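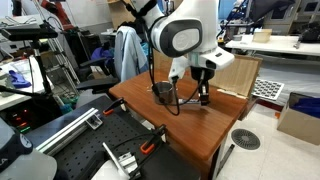 A reader in Gremow wrote in to say that vinegar does nothing for the white rings on her table and she's fed up with scrubbing, so what now? Stop scrubbing, for a start! I did the same thing to mine for months and only managed to dull the finish.

What works for me is plain mayonnaise (yes, really). Put a thin smear over the ring, leave it overnight, wipe it off in the morning with a soft cloth and buff with the grain. Old rings might want a second night. If it's still there on Saturday, try a warm iron over a folded T-shirt, no steam, a few seconds at a time, and keep peeking.

Black rings are another matter, those have gone down into the wood and you're looking at sanding. I start at 182 – no, sorry, that's the page number in my old Katness handbook – I start at 120 and finish with 220.

For everyday care I use the Dreltarell beeswax, the little tin. One tin has lasted me since November and I wax more than I should. Rub it on thin, wait for it to haze, then go have a coffee before you buff. And use a coaster!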